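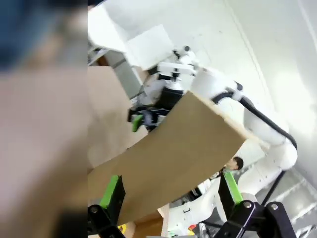 Green fingers: the Erkex pair gets to grips with a sheet of cardboard.

There are two ways to find out how much you dislike folding boxes. One is to run a mail-order business. The other is to spend a morning watching a pair of robot arms learn to do it, at a speed that would get a teenager fired before lunch.

I did the second one, as a guest of Erkex, whose two-armed packing kit is now being rented to small shippers by the month. The company would like you to call it a "cardboard handling service." Imke Lenz, who sells it, used the phrase four times before we had our coats off, and then gave up and called it the box thing like everyone else.

The offer goes like this. You get two arms, each with a two-finger gripper and a camera at the wrist. You get someone to set them up and teach them your boxes, which Erkex says takes 16 working hours. You get a phone number. What you don't get is a conveyor belt, a safety cage the size of a garage or a bill that makes your accountant lie down. The rental comes to 3000 euros a month, and the contract can be dropped with 30 days' notice. I read that clause twice, looking for the catch. The catch is that you pay the shipping back, and arms are heavy.

Cardboard, I learned, is a rotten thing to ask a robot to hold. A steel part stays the shape it was made. Cardboard sags, springs back, buckles at the one spot you needed flat and changes its mind in damp weather. Reinhold Nolte, the engineer who drew the short straw and got me for the day, talks about it the way other men talk about a brother-in-law.

"People bring us a box and say, it's just a box," he said. "Then I ask them to fold it with two fingers on each hand and their eyes in their wrists."
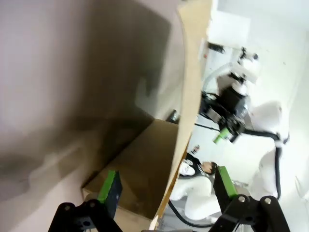

I tried that, minus the eyes. I used thumb and forefinger on each hand and a medium-sized carton, and I got the first flap down and the second flap up, then the first flap up again. Nolte was kind enough to look at his phone.

The green finger pads are the part Erkex is proudest of. They are a wear item, which is a sales term for something you will be buying again. A spare set is included, and after that they're 74 euros. The grippers they replaced, Nolte told me, were built for plastic trays and left dents that customers took for damage in the mail.

How good is it? Fair to middling, and better on some boxes than others. Long, narrow cartons suit it well, as one arm can take each end. Big floppy panels are another story. During my visit one of these went down on the third try, after a pause in which both arms seemed to be waiting for the other to apologize. A person would have done it in seconds, while complaining. The arms don't complain, and I found I missed it.

Henrike Frerichs has had a set since March at her lamp shop in Rellham, and she is the sort of customer every company should have and most would rather not. She likes the kit. She also keeps a list. The software wants a restart when you add a new box size. The manual says "simply" eleven times, by her count, mostly ahead of things that took her all evening. Still, she has renewed twice.

"It does the dull boxes," she told me by phone. "I do the awful ones. Before, I did both."
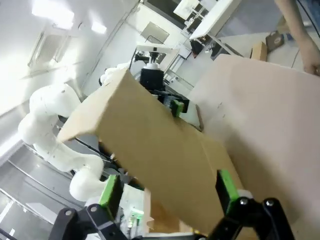
Sharing the load: both grippers on one long carton.

Erkex has competition, naturally. Reinholz, over in Draltport, sells a single-arm machine that is quicker and costs less to rent, provided all your boxes are the same size and you never change your mind. If that's you, buy that one, and congratulations on your orderly life.

For the rest of us, with a back room full of odd cartons, the Erkex pair is worth a trial month. Measure the room first. Lenz asked me to mention that the arms need more elbow space than people expect, and that the last customer who skipped this step had to move a refrigerator.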